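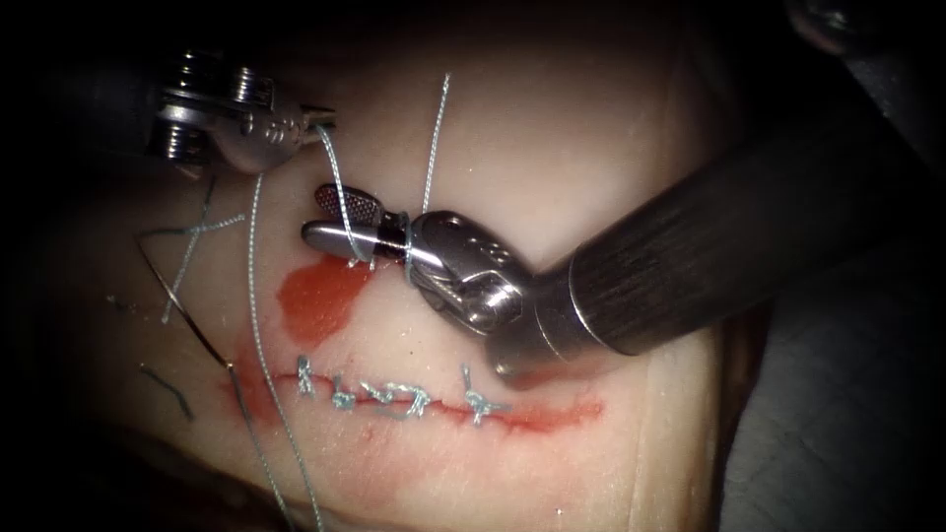
Readers keep asking us when a machine will be able to hem a pair of pants, and for the past two issues we have said "not soon." That answer needs some detail, so this month's item is about thread. Thread is hard for machines because it has no fixed shape. A bolt or a cup stays the way you left it, and a strand of thread goes wherever it was last pushed. Look at the practice pad with five stitches tied across a red cut and the right end of the cut still open. One instrument has the suture looped around its jaws, the way you do when you tie a knot with a tool instead of your fingers, and there are long tails running down the left side. Every one of those tails is something the next stitch has to stay clear of.

The tools for this kind of work are very good. Small wrists at the tip can bend and turn in tight spaces, and the grip is firm enough to hold a fine strand. What is still being worked out is who, or what, decides where the tips go next. In an operating room that is a surgeon at a console. The arms follow the surgeon's hands. Taking the surgeon out, even for one knot on a pad, means the machine has to find the strand, pick the right place to grab it, wrap it, pull both ends and know when to stop pulling.

We put the question to Hạnh Hầu, who ran the sewing floor at Bondevell until March and now advises shops on buying equipment. She was not impressed by talk of knots. "A knot is one job," she said. "On my floor the stitching was the easy part. The machine does the stitching. People pick up the cloth, line up the edges and feed it in, and that is what I can't buy a machine for."

She has a point that often gets lost. Sewing machines have made good stitches at high speed for a very long time. A basic industrial machine will run at more than 3000 stitches a minute with a person guiding the fabric. If the two pieces of cloth are already flat and lined up, a clamp and a program can handle the seam. Pockets, labels and buttonholes are often done that way. A sleeve is different. It has to be eased into a curved opening, and the operator does this with her fingertips, a little at a time, without looking much.

Quyên Giáp works on the other end of the problem, at a small firm called Pleverier that builds fixtures for repair shops. Last spring her group set out to have a two-arm machine sew buttons back on work shirts. They made 124 tries. The needle went through the holes in the button most of the time. Tying off was where it went wrong. The thread would slip off the gripper, or the arm would pick up the wrong tail, or the knot would close before it reached the cloth. She told us they now use a small heated cutter and a lock stitch, and skip the knot altogether.

That is how a lot of this goes in practice. A shop that wants to automate a chore usually ends up changing the chore. If you own a dishwasher you have done the same thing, because it does not wash dishes the way you would at the sink.

So where does that leave mending at home? The Ultumo catalog lists nothing for it, and the sales desk told us nothing is planned. The Kim bench unit that several of you wrote in about will hold a garment flat and run a straight seam, but you pin it, you load it and you trim the ends yourself. For curtains or pillow covers it may be worth having. For one torn lining, a needle and ten minutes is still quicker.

Next issue we will look at folding towels, which has the same trouble on a larger scale. If your shop has tried it, with or without luck, write to the usual address and tell us what the towels were made of and how they came out of the dryer.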